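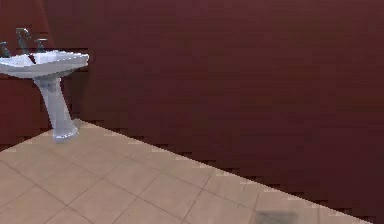
Verbruggen 3-in-1 Drain Tool — review after a month in an old house

Posted Nov 19, 2019

Short version: buy it if you have old drains and long hair in the house. Skip it if you have one modern bathroom and never get clogs. Long version below, typed fast, sorry.

Why I bought it

Our place is old. Two baths, a kitchen, a laundry sink downstairs, all on galvanized pipe that somebody partly swapped for plastic and then quit halfway. Slow drains are just life. I was going through those dollar-store plastic zip strips like gum. They work once, snap, and then half of one is down the pipe. Ask me how I know.

Before this I had a Huvville drum auger. Fine for a big job. Horrible for a bathroom sink. Heavy, drips rusty water on everything, and the thumbscrew strips if you look at it wrong. I wanted something for the everyday hair-and-toothpaste stuff.

What you get

Handle with a crank. One flexible cable with a small barbed tip. One flat hook strip, much stiffer than the cheap kind. One short brush for overflow holes. A cloth bag. A folded instruction sheet in six languages, English part is okay but the drawings are tiny.

No gloves. At this price I'd of liked gloves.

The handle

Best part of the whole thing. Rubber grip, doesn't slip when its wet, crank turns smooth both ways. The cable locks with a lever instead of a screw. Push down, locked. Pull up, free. You can do it one-handed while the other hand is feeding cable, and with the Huvville I needed a second person or my knee.

The lever did get gritty after week two. Rinsed it under the tap, worked it back and forth, fine again. Now I rinse it every time.

Bathroom sinks

Where it earns its money. Pop the stopper out first (reach under, unscrew the pivot rod nut, catch the water in a cup, you know the drill). Flat strip goes down, twist, pull up. Do that three or four times and look away if you're squeamish. Upstairs sink had been slow since summer. Ten minutes, most of it spent on the stopper nut.

With the stopper still in, forget it. The strip is too wide to get past. The box says "no disassembly needed" and that's a stretch — maybe on a sink with an open grate.

Pedestal sinks, a note. Less room for your arm behind the column, and the trap nuts can be a pain to get a wrench on. Coming in from the top is the way to go, and the cable makes the turn at the trap better than I figured. Feed slow. When it stops, don't shove. Back off an inch, crank a half turn, try again. Old metal traps get thin at the bottom and you can poke right through one. Did that in my last apartment with a different tool. Wet socks for an evening.

Overflow brush

Didn't think I'd use it. Now a fan. If your sink smells bad and the drain runs fine, its probably the overflow channel. Gunk lives in there forever. Brush goes in maybe four inches, bends a little, comes out disgusting. Chase it with hot tap water. Smell gone by the next morning at our place. The bristles are already splaying, so I'd guess I get a year out of it. Haven't found replacements sold alone yet. Minus points for that.

Tub

So-so. Worked on the upstairs tub, where the drain has a lift-and-turn plug that unscrews. On the downstairs one I had to go through the overflow plate, and the cable got to something solid and wouldn't pass. Probably the old tee. The drum auger got past it the next day. Not really the Verbruggen's fault, the cable is thin and there's only so much push in it.

Kitchen

Nope. Grease just closes up behind the cable. You get a little hole through it, water runs for a day, then you're back where you started. Pull the trap and clean it in a bucket like a grownup. The instruction sheet sort of admits this in the small print.

Toilet

Don't. The tip is bare metal and it'll scratch the bowl. Get a proper closet auger with the rubber sleeve. I keep a Kadotlow one for that, had it for years, no complaints, ugly as sin.

Cleaning it

Bit of a chore. Barbs hold on to hair, thats their job, and they keep holding on when you want them to let go. An old toothbrush helps. Paper towel shreds and makes it worse. I lay newspaper on the floor, stretch the cable out on it, brush from the handle toward the tip, rinse outside with the hose, then hang it over the laundry sink until bone dry. Put it away damp once and found rust freckles near the tip. Wiped off with a little oil. The bag is thick and doesn't breathe so don't trust it.

Noise, mess, etc.

Quiet. Could do it with somebody asleep next door. Mess is way less than a drum auger because you're not slinging a coil around. Still, rag in the basin, rag on the floor. Tile gets slick with that gray water. And take your nice hand towel off the rack before you start.

Versus the Evora

Everybody compares these two so ok. I borrowed an Evora for a weekend. Longer cable, nicer case with a molded tray, and it comes with two spare tips. But the handle is hard plastic and mine kept turning in my hand once it got wet. Crank only goes one way too. When the tip snags you want to reverse it, and you can't, you just yank.

The store page I ordered from had 1,337 reviews on the Verbruggen and 2,044 on the Evora when I looked. Read a bunch from both. The Evora complaints were mostly the handle. The Verbruggen complaints were mostly the brush wearing out and people trying it on kitchen grease. That tracks with what I got.

If you've got long runs, Evora. If its mainly sinks, this one.

Good

Lever lock. Grip. Reverses. Overflow brush is weirdly useful. Flat strip is stiff enough to reuse over and over.

Not so good

Brush wears. No gloves. Tip needs drying or it rusts. "No disassembly" claim. Cable markings are just paint and already rubbing off, so you can't tell how far down you are. I wrapped a bit of electrical tape at the two foot point. Works better than the paint did.

Couple things I wish I'd done first

Checked the stopper. One of our "clogs" was a stopper that had dropped too low on its rod. Moved the clip up one hole, drain ran like new. Felt dumb. Check yours.

Looked up the shutoff for that bathroom. You don't need it for this tool but if a nut lets go you'll want to know where it is, and ours was behind a stack of paint cans.

Skipped the chemical stuff. I'd poured a bottle down the week before and it did nothing except make me nervous about splashing. If you already used some, wait, flush a lot, wear glasses and real gloves.

Who should get it

Renters with one slow sink — no, get the cheap strips, be gentle. Homeowners with older plumbing and more than one bathroom, yes. Landlords, probably yes, throw it in the truck. Anybody with roots in the line or a backup in more than one fixture, call a plumber, no hand tool at this size is going to do it.

Rating

4 out of 5. Would be 4.5 with a spare brush in the bag. Will update if the lever gives out or the rust comes back.

Edit: someone asked in the comments if the cable comes off the handle. Yes. Lever up, pull straight out, it isn't attached to anything inside. Watch the cut end, its sharp.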